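Sheet-metal bin, second month

2021-03-09

The gray bin replaced two plastic tubs I had used for the block set since October. Capacity was fine with the tubs, but the walls bowed when they were stacked. Sheet metal holds its shape and the sloping sides bring the blocks back toward the floor of the bin.

Inside depth at the front is 102 mm. Empty weight is 900 g on the kitchen scale, less than I expected.
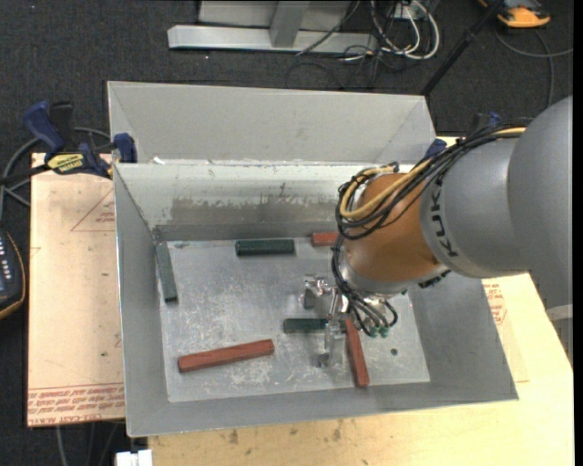 Wear is cosmetic so far. The floor scratches easily and the back wall scuffs worse than the sides - I tried a mild abrasive pad on one corner and it only made the surface duller, so I stopped. I left the hole in the floor open. Dust goes out through it when the bin is tipped.

Green and red blocks stay mixed. Sorting by color took longer than picking out the length I wanted, and Aliki Manolakis, who uses the same set, never kept to the sorting anyway.

Still to do: felt pads under the bin, to spare the tabletop. Dotberg sells a sheet that can be cut to size.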